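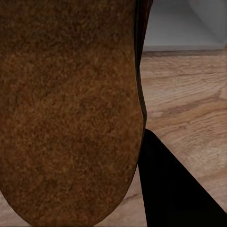
Für den Einstieg ins Bodentraining sei der Vallach zu hart, für den fortgeschrittenen Betrieb genau richtig, so Ilídio Gouveia nach fünf Wochen mit dem neuen Standboxsack. Die Fachredaktion Kampfsport kommt im Vergleich mit den Modellen Hullik und Bellis zu einem ähnlichen, in Einzelheiten jedoch abweichenden Urteil.

Geprüft wurde der Vallach in der Ausführung mit befüllbarem Standfuß. Der Aufbau gelingt zu zweit ohne Spezialwerkzeug; die Anleitung liegt in deutscher Sprache bei, verweist bei der Montage der Federplatte allerdings auf eine Abbildung, die in der gedruckten Fassung fehlt. Der Kundendienst stellte die Seite auf Anfrage elektronisch zur Verfügung.

Im Dauerversuch wurden fast 2000 Tritte auf mittlerer Höhe ausgeführt. Die Nähte blieben ohne Befund, die Füllung setzte sich im unteren Drittel leicht ab. Bei geraden Fauststößen federt der Sack zügig in die Ausgangslage zurück. Bei kräftigen Low Kicks wandert der Fuß auf glattem Hallenboden, sofern er mit Wasser gefüllt ist. Mit Sand trat dieser Mangel nicht auf. Für Vereine mit Parkett ist eine rutschhemmende Unterlage daher dringend zu empfehlen.

Der Hullik steht ruhiger, ist aber deutlich lauter und für Räume mit darunterliegenden Wohnungen kaum geeignet. Der Bellis richtet sich an Jugendgruppen; für Erwachsene im Vollkontakt reicht seine Dämpfung nicht aus.

Zu beanstanden ist die Gewährleistungsregelung des Vallach. Der Bezug gilt als Verschleißteil und ist nach Ablauf des ersten Jahres nur noch kostenpflichtig zu ersetzen. Der Wechsel selbst ist einfach, der Reißverschluss liegt gut zugänglich auf der Rückseite.

Der Anschaffungspreis beträgt 793 Euro ohne Füllmaterial. Für Vereine mit regelmäßigem Erwachsenentraining ist er vertretbar. Wer vorwiegend Technik in kleinen Gruppen unterrichtet, sollte zunächst ein Leihgerät erproben.

Gesamturteil: gut, mit Abzügen bei Standfestigkeit und Gewährleistung.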